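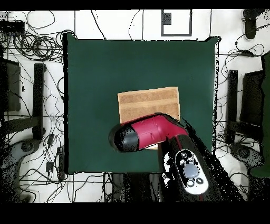

FLOOR AND CABLE CHECK, MAT AREA

Site: Cullinane building, ground floor
Checked by: Renzo Fabbri
When: Friday, before the 8:30 start
Marks used: OK, FIX (do it this week), WATCH (look again next time)

1. Floor surface

1.1 Tiles sound, no lifted corners. OK
1.2 Grout lines level with the tile. OK
Comment: Walked the whole area in socks and then in shoes. One tile by the door to the Gonero room sounds hollow when tapped but does not move. Leave it.
1.3 Floor clean enough to see a trip hazard. OK
Comment: White tile helps with this. Black cable shows up on it from across the room. It would be a different story on the carpet upstairs.

2. Mat

2.1 Mat lies flat, edges down. OK
2.2 Mat does not slide when pushed with a foot. WATCH
Comment: Moved slightly on the door side when I leaned on it. Wipe the underside and try again before anyone buys grip tape.
2.3 No cable running under the mat. OK
Comment: Lifted all four corners to check. Keep it this way. A cable under a mat gets stepped on all day and the damage stays hidden.
2.4 Nothing on the mat that does not belong to the job. OK
Comment: Cardboard sheet in the middle is in use. Put it flat in the rack at the end of the day. If the corners start to curl, swap it for a new one from the Tredier stack.

3. Cables on the floor

3.1 Walking route free of cables. FIX
Comment: There are cables on the floor around the mat and no clear way in for a person on foot. Pick one side as the way in and route everything else around the other sides. I would use the side nearest the door.
3.2 Spare length coiled and tied. FIX
Comment: The coiled bundle by the black box at the corner is the right idea. Do the same with the thin cords, which loop wide and will catch a toe. Use hook-and-loop straps. No tape, it leaves glue on the tile.
3.3 Cable jackets free of cuts and flat spots. OK
Comment: Ran each one through my hand with the power off.
3.4 Cables labeled at both ends. FIX
Comment: Four have labels at one end only. Label maker is in the Olia cabinet, second drawer.

4. Power

4.1 Power strip in good condition, no scorch marks. OK
4.2 Strip not plugged into another strip. OK
4.3 Strip out of the way of feet. FIX
Comment: It runs along the side of the mat, close to the edge, where somebody stepping off will land on it. Move it back toward the wall. The longer lead will reach.
4.4 No loose plugs left lying on the floor. FIX
Comment: Small black plug next to the strip. Find out what it goes to. If it is spare, put it in the drawer.
4.5 Breaker labeled and reachable. OK

5. Stands and posts

5.1 Stands steady, feet flat on the tile. OK
5.2 Posts upright and tight at the base. OK
Comment: Pushed each one at shoulder height. No sway worth writing down.
5.3 Feet of the stands easy to see. WATCH
Comment: The rounded feet stick out farther than people expect. A strip of yellow tape on each foot would do it. Tape is fine on the feet, only keep it off the floor.
5.4 Cables not pulled tight against any stand. OK

6. Access

6.1 Clear width from the door at least 80 cm. OK
Comment: Measured about 100 at the narrowest point with the door fully open.
6.2 Extinguisher in place, tag current. OK
6.3 Lights all working. OK

To do, in this order: 4.3, 3.1, 3.2, 4.4, 3.4. Power off at the wall before moving the strip. Initial each line on the paper copy when done and leave it in the tray by the door.

Left open from the January sheet: hollow tile, still no change.

R. Fabbri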